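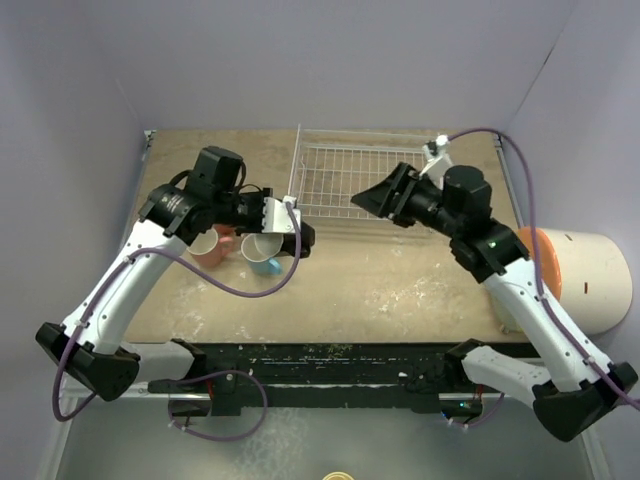
The pink mug, the blue mug and the white wire rack

Do cups need to go in the rack straight after washing?
Posted by mahasneh_kettle, Tuesday, August 13, 2019

I've just moved to Gostbridge and bought my first proper dish rack, and I love it! It's a shallow one with a grid base. My mugs keep ending up on the worktop beside it. Do they go upside down in the rack, or is a tea towel fine?

Tredville54
Upside down, every time! Tilt them a bit if you can so the water doesn't sit in the dip underneath. I do mugs first and plates last, and give it all 15 minutes before I go near it with a towel.

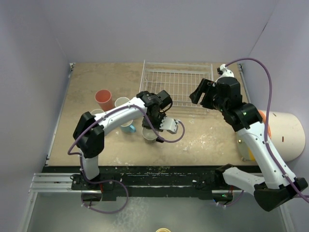
See-through cups are the fussy ones, mind. Ours went cloudy in January (very hard water here) and a soak in warm water with a splash of vinegar brought them up lovely. Rinse well after or your squash tastes of chips!

flurkden
towel is fine. just change it when it gets soggy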